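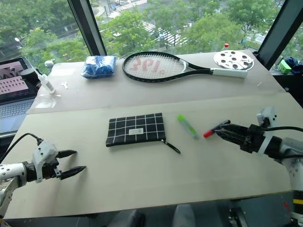
Home | Services | Planning | About | Contact

About Renell

Renell helps small plants and labs plan and budget for two-arm work cells. We do not sell arms. Ottmar Kasten handles cost models, and Yae Nagano writes the purchase specs.

Each plan lists arms, grippers, cables, spares and floor work as separate lines – shipping too. We have priced 37 cells to date. Plan reviews are held in July, before most clients fix their budgets.

Related
Grippers: buy or lease
Setting a spares budget
Pludon site plan

Contact Renell | Copyright Renell | Back to top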